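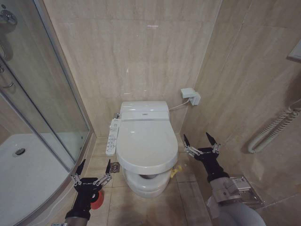
The small bathroom, with the bidet seat on and plugged in.

Okay, the bathroom page! I've been promising this one since I put up the kitchen and the balcony, and a few of you have been very patient (Mom, you have not been patient). This is the narrow one at the end of the hall in our place at Bullutmont, the one guests use and the one I use too, because it has the good shower.

We've been in the apartment since July. Most of what we did in this room was small stuff, so if you came for a big before-and-after you'll want the kitchen page. But I get more questions about this room than any other, almost all of them about the seat, so let's go.

The seat
Yes, it's an electronic one, with the buttons on a panel at the side. I was against it. Harish Bisht, my brother-in-law, got one for his place and talked about it through an entire dinner, and I thought, there is no way I'm reading a manual to use the toilet. Then we stayed with him for a week in winter. That was that.

The buttons
Small, gray, lots of them, each with a tiny symbol. I use three. Babita Vashisht from downstairs has one a lot like it and says she uses two, so I'm ahead. If you're staying with us, please just ask before you press - we've had one incident and my cousin would like me to stop telling people about it.

The outlet
This was the real job. A seat like this needs power, and you can't go running an extension cord through a bathroom, so there's a white outlet box up on the back wall with an adapter in it, and the cord comes down to the seat from there. The electrician from Latar charged us 400 for the visit and the wiring, and he was in and out before lunch on a Monday. I'd like the cord to hang straighter. It's on the list.

The tile
Beige, marble-look, with faint lines running sideways, all over the walls. I wanted to rip it out the first time I saw it! We got one quote to redo the whole room, from Karunaratne, and it came back at 2,212 for labor alone, before a single tile. So I went home and decided I liked beige. A year from now I may feel differently, but I've stopped noticing it, and it doesn't show water spots the way the dark tile did at our old place.

The floor
Big square tiles, also beige, with grayish grout. I've gone at that grout with baking soda, with vinegar, and with a spray called Avska that my neighbor swore by. The Avska did the most, but I still wouldn't call it done. Smudges on this floor are a way of life. There's a square drain next to the toilet, and I can't tell you how much I love having a drain out in the room where I can just rinse things toward it.

The shower
Curved glass with a silver frame, tucked in on the left, with a white tray. Curved was the only shape that made sense in here. Our last apartment had a square one and I hit my hip on the corner of it every morning for two years. The glass is a pain, I won't lie. I keep a squeegee under the kitchen sink and try to do the panels after the last shower of the night, and I manage it maybe half the time.

The coiled hose
People ask about this one too. It's the white one on the right-hand wall, on its bracket, and I like the coiled kind so much better than the straight kind we used to have, which was forever slithering down onto the floor. This one springs back into its loops more or less by itself.

The paper holder
Stainless steel, flat cover, and mounted really low. Visitors always look for it at regular height first. I've thought about moving it up, but that means drilling through tile, and then there'd be the old holes to fill, so it stays. You get used to reaching down.

What it cost
The seat plus the electrician plus odds and ends (a new bath mat, hooks for the back of the door, two tubes of silicone because I ruined the first one) came to 1,194. I'd budgeted more, so the leftover went to the balcony chairs you've already seen. The hooks and mat were 70 of that, which still feels like too much for hooks and a mat.

Still to do
Re-do the silicone along the shower tray. Find a better light bulb. Pick a color for the towels, which we've been arguing over since we moved in - I say dark green and I've been outvoted twice.

Next up is the hall closet, once I can get the door to close.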